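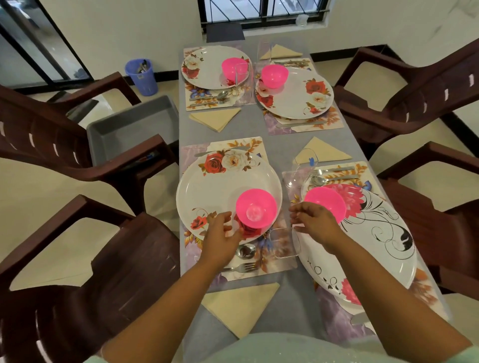

*Laying the table, leafy placemats and all*

**Ground pour on both layers, or just the bottom?**

I'm on my first proper two-layer board and loving every minute of it! It's a little temperature logger, 41 parts, nothing faster than a 9 MHz clock. The bottom is one big ground pour already. Should I flood the empty space on top as well, or leave it bare? A friend says always fill it, but my layout program leaves odd little islands everywhere and I don't know if they matter.

Posted by Ghizlane Farouk, 21/06/2023

**Amr Hamdy**

Lovely project – I still get a kick out of this stage. At your speeds either will work, so the bottom pour matters most. Keep it as unbroken as you can, and if a track has to cross it, make that track short.

If you do fill the top, tie it down to the bottom with vias, especially near the edges and beside the clock line. Islands with no via are just floating copper, so switch on "remove unconnected copper" (the name varies) and pour again. Then look at what's left: long thin fingers joined at one end want a via at the tip, or delete them. My last board ended up with 278 vias, far more than it needed, but it was great fun to stitch!

Do leave thermal reliefs on the ground pads if you're soldering by hand. I skipped them once and spent over 3 hours on a single connector.

**Bolger**

just fill both, looks nicer too

**Erumton**

Agree with Amr on the vias. Check the clearance setting before you pour – mine was far too tight for hand soldering and I kept bridging to the fill.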